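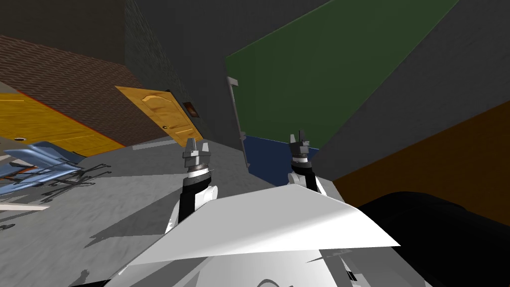
## 4.2 Dependency Resolution in Large Mod Packs

Load-time failures in community mod packs are dominated by version conflicts between shared libraries. We compared two resolvers on this problem: Tovar, which selects the newest version of each library that satisfies the declared ranges, and Runance, which searches over the full constraint graph and backtracks when a range cannot be met.

The test corpus was the Trelham index as archived on 23/01/2019. From it we drew 234 packs. Packs without a machine-readable manifest were excluded before sampling. Each pack was resolved with a cold cache and launched headless, and a launch counted as failed if the main menu was not reached within 5 minutes.

Under Tovar, 52 packs failed to launch. Most of the logs showed the same pattern: an optional library was pulled in by one mod at a version that a second mod had declared incompatible, and the second declaration was read only after the first had been fixed in the plan. Reordering the manifest entries by hand changed the result for many of these packs, so the outcome depends on file order as well as on the constraints.

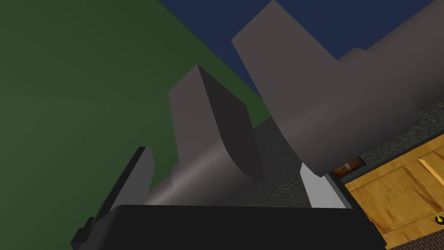

Runance reduced the number of failures to three. In all of these the declared ranges were wrong, and no resolver that trusts the manifest could have produced a working set. Two of the packs listed a recipe library as optional although its classes were referenced at startup. The third named a library under an old identifier.

Figure 3 plots resolution time against the number of declared dependencies. The curves for the two resolvers stay close together for small packs and separate where several mods share a library with narrow ranges. Memory use was not measured.

**Figure 3.** Resolution time by number of declared dependencies, Tovar and Runance, cold cache.

Both resolvers read the same manifest format, defined by the Drorneditz loader. Packs built for other loaders would need a conversion step, and we have not tested whether range syntax survives it intact.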